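Ticket 552: Salad drawer, bagged greens going slimy before use
Site: Granness, ground floor kitchen
Status: Monitoring
Opened: January

Reported problem

Leafy veg kept in the bottom drawer of the Bisside fridge is spoiling within 3 days of delivery. Lettuce is worst. Outer leaves turn brown at the edges, then go wet and stick to the inside of the bag. Napa cabbage lasts longer but gets black specks on the ribs. Carrots and peppers in the same drawer are fine. The veg comes in the Clomcombe box and looks good on arrival.

Expected: lettuce usable until the next box.
Actual: most of it in the compost before then.

Log

08:20. Checked fridge temperature with the probe thermometer in a glass of water, middle shelf. Reads normal. Moved the glass to the salad drawer and left it.

11:40. Drawer reading slightly warmer than the shelf but still in range. Not a cooling fault. Door seal checked with a strip of paper all the way round, grips everywhere including the bottom hinge corner.

11:55. Humidity slider on the drawer was set to fully closed. The bottom of the drawer had a film of water under the bags. Wiped out, dried, slider moved to halfway.

12:10. Looked in the drain hole at the back of the fridge. Partly blocked with what looks like onion skin. Cleared with a cotton bud and warm water. Water now runs through. This could account for the puddle in the drawer, as the overflow comes down the back wall and in behind it. Left open as a possible cause.

Next delivery. Drawer dry on opening. Bags put in as they arrived, same as always, to see if the drain was the whole problem. Lettuce started to go at the edges on the same schedule as before. Cabbage a bit better. Conclusion: drain was a fault but not the main one.

Second look at the bags. A lot of condensation on the inside of the lettuce bag by the evening. It goes in straight from the doorstep, sometimes after sitting out for the morning, and is sealed the whole time. Whatever water is on the leaves stays there.

Tried punching holes in the bag with a skewer. Some improvement. The leaves against the plastic still went first.

Tried no bag at all. Leaves limp by the next day, soft all the way through. Reverted.

Tried washing everything on delivery and putting it back in the same bag. Made things much worse. Do not do this.

Current procedure

1. Take the bags out of the box and empty them. Do not put anything in the fridge sealed.
2. Pull off any damaged outer leaves. Trim the base of the lettuce only if it has gone rusty. Leave the cabbage base alone.
3. Rinse lettuce in cold water, tip into a colander and leave it to drain for 20 minutes. Shake it halfway through.
4. Do not rinse the cabbage. Wipe it if muddy.
5. Line the storage tub with a clean tea towel, lettuce in, fold the towel over, lid on loosely.
6. Cabbage goes in the drawer in a paper bag, slider at halfway.
7. Change the towel if it feels wet.

Note on step 3: the old metal colander only has holes in the base and the leaves around the sides never drained. Use the green plastic one, which has small holes all over. The Chatzigeorgiou salad spinner also works but takes a whole head only if it is broken up, and the lid catch is going.

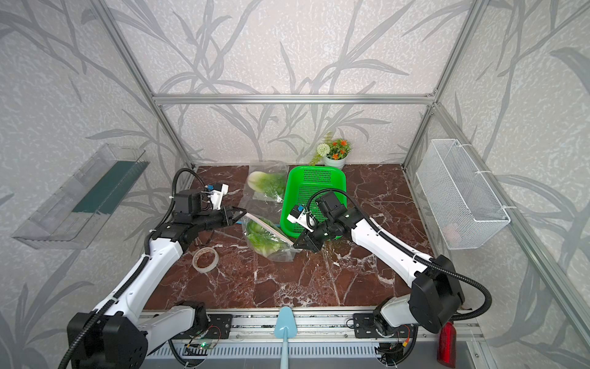
Posted by: Kitchen desk, Granness
Filed under: Food storage / Fridge
Last edited: 16:05

Lettuce and napa cabbage in their clear bags, with the green basket alongside. Step 1 applies to both. If there is no time to do the lot, deal with the lettuce first and put the cabbage straight in its paper bag.

Result after two boxes on the new procedure: lettuce still crisp when the next box came, apart from a few leaves at the bottom where the towel had bunched up. No slime. Cabbage clean, no new specks. No water in the drawer.

Outstanding

Drain hole to be checked monthly. It has been clear each time so far.

Asked Clomcombe if the lettuce could come in a paper bag. They said not at present.

Replacement tub: the one in use is too shallow for a large head and the lid sits up. A deeper one is 80 pence more at the hardware shop. To be bought when someone is next passing.

Spinach not tested. It comes in a smaller bag and usually gets eaten the same day. If anyone tries the towel method on spinach please add a line here.

Ticket to stay open for one more delivery, then close.

Recent tickets
Freezer drawer will not shut, ice on runner
Bisside fridge: light stays off after bulb change
Potatoes sprouting in the cupboard under the stairs
Bread bin, mould returning after cleaning
Clomcombe box left at side gate again
Salad spinner lid catch (Chatzigeorgiou), spare part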